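4.3 When does a wipe count as finished?

Endura, the planner released by Frerichs, treats table wiping as a solved skill. We doubt this. Its success check compares the masked ink area before and after a run and passes any run in which dark pixels fall below a fixed threshold. Ink that has been spread thin drops out of the mask just as surely as ink that has been lifted off. Over 281 runs we kept the threshold at its default and logged the head camera alongside the planner's own verdict.

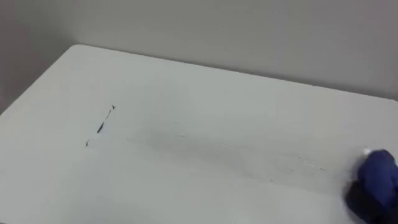
Nobuhle Zulu objected, on reading a draft, that a threshold was never meant to measure cleanliness, only to stop the arm from wiping for ever, and that we were blaming a stopping rule for doing its job. We accept the point about intent. The released code, however, uses the same number to report success, and users will read it that way.
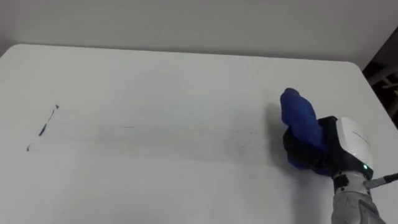
Figure 4. Marker residue and wiping arm, head camera.

Coverage planning raises a separate question. Endura lays its strokes along the longest axis of the detected ink and assumes that one band of contact will catch everything near it. In Figure 4 a grey streaky band lies across the middle of the table, while the diagonal stroke at the far left is still plainly dark, with a small separate mark just below it. A planner that scored each connected mark on its own would keep such leftovers on its list. Whether this would help with thin smears is less clear to us, and we would not trust a pixel count to settle it. Contact force, sampled at 600 Hz in our logs, told us little about residue either.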